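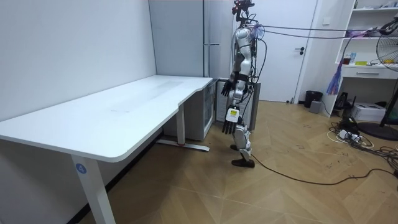
How do I stop bottles of iced tea marking a white desk? We have a shared drinks fridge at the end of ours, and people stand their bottles on the desktop all day.

Wipe any drips while they're fresh, using a soft cloth and a drop of washing-up liquid in warm water. Put a coaster down for anything straight out of the fridge.

Dae-han Seok
I've looked after the Betia desks at our Bridasport office for five years, so here's my tuppence worth. Tea is the worst culprit! It creeps under the bottle, you don't notice, and by home time there's a brown ring.

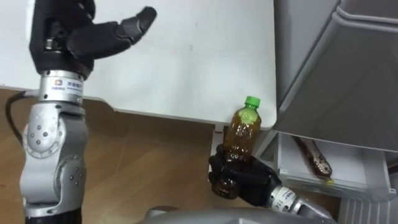 For the old rings I make a paste of bicarb and water, leave it on for 3 minutes and rub very gently (no scouring pads, please, they dull a matt top for good). I'd also get everyone to put the caps back on between sips - ours are dreadful for that.

Elis Maddocks
Just buy a tray. Ours came from Carvalho and it's been brilliant.

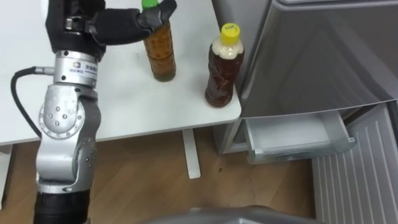

Get one with a lip, though, because the flat ones are no use if something leaks. If you have a few kinds of tea on the go, stick people's initials on the caps too, or you'll end up with half-finished bottles hanging about for weeks. And do the floor while you're at it! Parquet hates sticky drips and crumbs, so sweep first, then go over it with a barely damp mop, along the boards if you can.
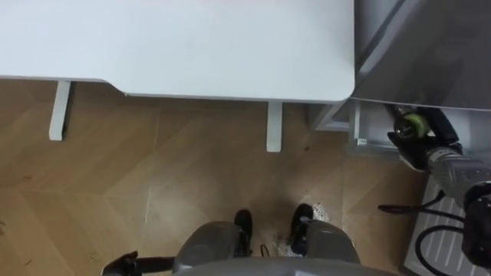
Crumbs or other debris on the parquet near the desk.

Dae-han Seok
Seconding the tray. Mind you don't soak those joints between the boards, Elis - I did that once and they lifted.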